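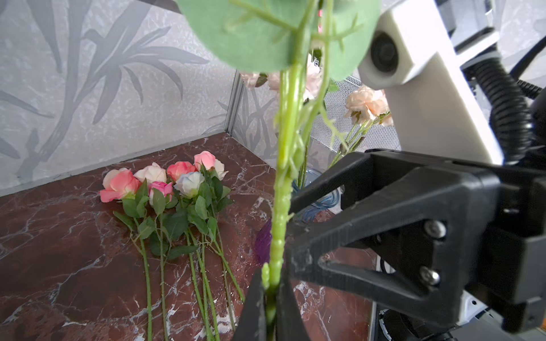

Gripper lets the stem rotate when the arm tips it upright – fingers or software?

Posted in Home and Shared Workshop Builds

Hi all, quick one, hopefully. Home build, one arm, two printed fingers (black, triangular cutouts to save weight, hex screws through the mount). The job is picking artificial roses off a table and standing them in a glass vase. Sounds easy. Isn't.

Picking up is fine now. Closing is fine. Problem is when the wrist turns to bring the stem upright. The head is heavy compared to the rest and the whole flower rolls between the fingers, so by the time it's over the vase the leaves have swung round and catch on whatever is already in there. Worst with the big single leaf one, that acts like a sail.

Stems are bright green plastic with small bumps and little spurs. I thought the bumps would help with grip. They do the opposite I think, the finger sits on top of one bump and the stem pivots on it.

What I've tried so far:
– squeezing harder. Current limit up to 80 percent, fingers bend outwards and it still rolls
– slower wrist move. Helps a bit, takes ages
– gripping nearer the head. Less rolling but then there's not enough stem below to get into the vase
– rubber band round each finger. Worked for one evening then the bands crept off the end

Last batch was 219 tries over a couple of weeks, logged them all in a spreadsheet, and rolling is the biggest single reason for a fail. Bigger than missing the vase, which suprised me.

Table is polished marble by the way so if it drops one, it slides. Wrist camera sees the stem well enough at close range, anything behind it goes blurry.

Do I redesign the fingers or is there a trick in the motion? Would like to sort it before June as I've promised to bring it to the workshop open evening. Don't mind reprinting, I do mind buying a whole new gripper.

Posted by Siswood

Estlow replied

Fingers. You can do clever things with the motion later but you've got a flat face on a round lumpy stem, so two tiny contact points, and it will spin whatever you do. More squeeze just bends the print as you found.

What I'd do, in order:

Cut a shallow V groove in the pad of one finger only, running the same way the stem runs when held. Leave the other finger flat. If you groove both you need them lined up perfectly and they won't be, not on a home print. V slightly narrower than the thickest bit of stem so it wedges.

Then put something soft on the flat one. 2 mm silicone sheet, glued, not banded. Rough up the plastic first with coarse sandpaper or it peels. The soft side swallows the bumps and the spurs, the V stops it wandering. The softness matters more than how sticky it is, I wasted a lot of time on sticky.

Make the pads a separate piece from the finger. Two small screws from the back, countersunk. You will get through pads. Reprinting a whole finger every time is a pain, and you loose your calibration as well.

Also longer pads if you can stand it. Rolling about the stem's own axis is one thing, but a heavy head also tips the flower end over end, and a longer contact fixes that. Mine are a good bit longer than I first drew them and I'd go longer again if they didn't start hitting the table.

Put the current limit back down after. Once the pad is right you need much less and the motor will thank you.

Print the fingers on their side if you aren't already, so the layers don't split where the cutouts are. Ask me how I know.

Lukari replied

just use hot glue blobs on the finger tips, worked for me on a pen holder thing. or wrap with tape

Magaña replied

Agree with Estlow on the pads, no argument there. But you can get a fair bit back for free in the motion, tonight, without printing anything.

Think about where the head goes. If the flower is lying flat and you turn the wrist so the head swings up with the leaf out to one side, the leaf's weight is trying to roll the stem the whole way. Pick it so the leaf is already hanging down at the start and there's nothing left for it to do. You've got a wrist camera – you don't need anything fancy, just work out which side of the stem has more green on it and choose the approach from that. Mine does this with a plain colour threshold. Rubbish code, works. Bright green stem against dark table is about as kind as it gets. Careful once you're looking up at the wall though, if the background is patterned the threshold can go funny. I only measure while looking down at the table for that reason.

Second thing, don't do the turn in one go. Lift straight up first, clear of the others, stop, let it settle half a second, then turn. If you turn while it's still touching its neighbours the leaves drag on them and that is what starts the roll. If they're lying in a bundle side by side then I'd bet a lot of your fails start there. Check your spreadsheet, are the last few off the table better than the first few? If yes, it's that.

And let it fail gracefully. Near the vase take one more look, if the leaf's round the wrong way turn the wrist to match before lowering. No need to prevent every roll if you can undo it at the end.

Vase – is it fixed down? Glass on polished stone will skate about when a stem catches the rim. Bit of that rubbery drawer liner underneath.

Wouldn't do the hot glue, it goes shiny and hard and you're back to two points again. Tape leaves gunk on the stems.

Siswood commented

Thanks both, well all three. Checked the spreadsheet and yes, the late ones off the table are much better, never thought to sort it by order. So it's partly dragging. Have put the lift and pause in already, will run a proper batch Thursday.

Drawing the V pad now. Estlow, what angle on the V? Going with 90 unless you shout.

Estlow commented

90 is fine. Round off the top edges or the spurs hook on them when it lets go.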